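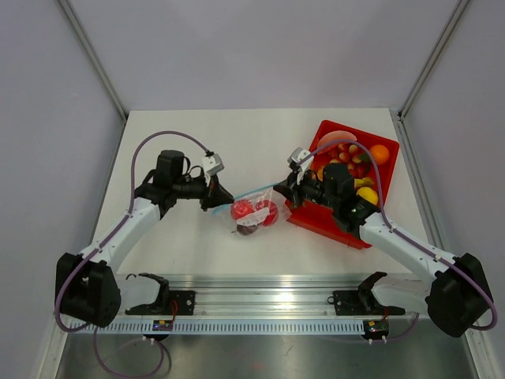
Planner sync, 21 Sep 2024. Minutes taken by whoever lost the draw, again. First item was the bag task, which has been first item since August. The Gundix planner still treats a clear plastic bag as a rumour. With the red fruit inside and a blue strip running off towards the right gripper, perception reports the fruit with great confidence and the bag hardly at all, so the collision check is happy to send a wrist straight through it. Agreed: mask the whole bag as one soft object and stop asking the depth map for its opinion.

Second arm timing. The Fultance controller runs both arms off one clock, in theory. Logs show the right lagging the left by 13 ms after a replan. Someone proposed slowing the left to match. Noted, not adopted. Fix goes in the trajectory buffer, behind a flag, and the flag will be off by default this time.

Labelling tool. Denis (the tool - we are past the point of renaming it) drops the last 4 frames of every episode on export. Two tickets are open for this and they blame each other. Merge them.

Bunnag branch. Two reviewers needed, none came forward, silence was minuted. Branch stays unmerged until the gripper force limits are in the config file and out of the comments.

Carried over: wrist camera calibration script, colour balance on the tray classes, the build server's mood.

Next meeting same time, shorter if possible.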